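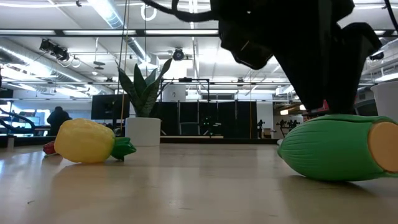 Boletín de la lista, vol. 4, n.º 27

De: Lamai Chaimongkol
Para: lista de clubes
Fecha: 14 de enero de 2018
Asunto: Re: Horas de pista y grupo de iniciación

Hola a todos:

Contesto al mensaje de Klinhom, que copio abajo, en lo que toca a nuestro club.

> El club Klinhom propone adelantar media hora el entrenamiento
> de los martes en la pista de Pinedov, para que los pequeños no
> salgan tan tarde. El hielo quedaría libre para hockey a las ocho.
> Necesitamos saber si Durnari está de acuerdo y cuántos
> patinadores de iniciación traería cada club. También falta
> decidir quién lleva la música en la exhibición.

Por nuestra parte no hay problema con el adelanto. Lo hablé con las familias y solo dos tienen dificultades, las dos por el autobús. Pueden incorporarse después del calentamiento mientras buscan otra solución.

En iniciación tenemos ahora 27 inscritos, pero no todos vienen los martes. Os pasaré la lista por días en cuanto la tenga corregida, que hay varios nombres repetidos desde septiembre.

Sobre el reparto del hielo, prefiero que sigamos como hasta ahora: los de iniciación en el lado de la puerta y las parejas al fondo. Cuando probamos a mezclarlos hubo dos choques en una misma tarde y los entrenadores se pasaron la hora separando grupos.

La música la puede llevar Beketti, que ya tiene el equipo montado en la cabina. Mandad los archivos con el nombre del patinador y la duración, por favor. El año pasado llegaron varios que se llamaban todos "programa corto" y hubo que escucharlos uno por uno.

Queda el asunto del dinero. La factura del afilado subió a 533 euros y todavía no hemos acordado cómo se divide. Propongo que cada club pague según las cuchillas que entregó. Si alguien prefiere partes iguales, que lo diga en la lista y no en mensajes sueltos, así lo leemos todos.

El vestuario pequeño sigue sin calefacción. He vuelto a escribir a la pista y no tengo respuesta.

Un saludo,
Lamai Chaimongkol
Sección de patinaje, Durnari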